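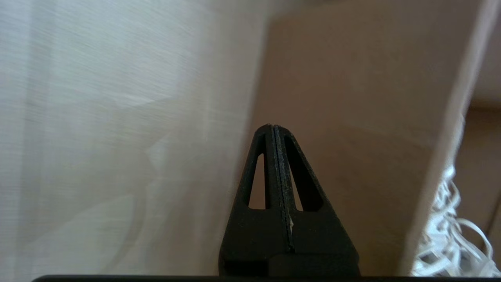 So I finally finished the lighthouse book! I started it back in March, put it down when the garden took over, lost it behind the couch for most of the summer, and then read the last 12 chapters in two nights with a blanket over my knees.

It's a memoir by a woman who spent the war years keeping a light on a rock called Niven, way out past the harbor, with her father and a goat and a radio that only worked when the wind was in the right direction. It came out in paperback from a tiny press called Furnus and I don't think they printed very many. I found mine at the used bookstore in Berkdale, on the shelf by the door where they put everything that doesn't fit anywhere else (it was sitting between a book on knots and a cookbook with no cover).

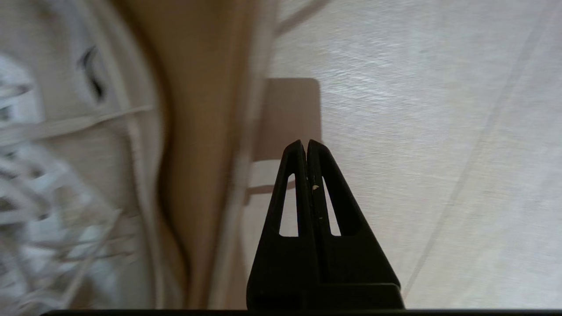 *Posted by Plandby Reader on 4th December in Books, Memoirs, Wartime*

I wasn't sure I'd like it. The first 60 pages are mostly weather. Wind, fog, more wind, what the fog did to the laundry. I almost gave up, and if you pick it up you might feel the same, but hang in there, because once the supply boat stops coming it turns into a completely different book. They have to stretch one delivery over 31 days, and she writes down every single meal. You would not believe what she can do with oatmeal. There's a whole page on frying it!

What I loved most is how little she knows about the war while it's happening. She hears planes at night and can't tell whose they are. She gets a newspaper that's weeks old and reads it out loud to her father, ads and all. I've read plenty of books by people who were in the thick of it, and some of them are wonderful, but they tend to write as if they knew at the time how it would all come out. She doesn't do that. When she's scared she just says she was scared and went up to check the lamp.

The father is hard to like. He barely talks for the first half, and when he does it's usually about paint. I came around to him in chapter 33, which is the one with the storm, and I won't spoil it. I read it twice and then went and made tea and read it again.

A few grumbles. The map at the front is so small I needed my magnifying glass, and the landing place she mentions all the time isn't even on it. There's no index. The photographs are bunched together in the middle and a couple of the captions have clearly been swapped, unless the goat really was a retired harbor pilot. And the glue in my copy is giving up, so I now own the book in three pieces held together with a rubber band.

I did look for an e-book version for my sister, who likes to make the type huge, and couldn't find one. She'll have to borrow mine, rubber band included.

Next up is a history of mobile libraries that I've had on the nightstand forever. It has a lot of footnotes, so I may be gone a while. If you've read anything good about lighthouses, or islands, or people stuck somewhere with not enough food, leave me a comment and I'll add it to the pile.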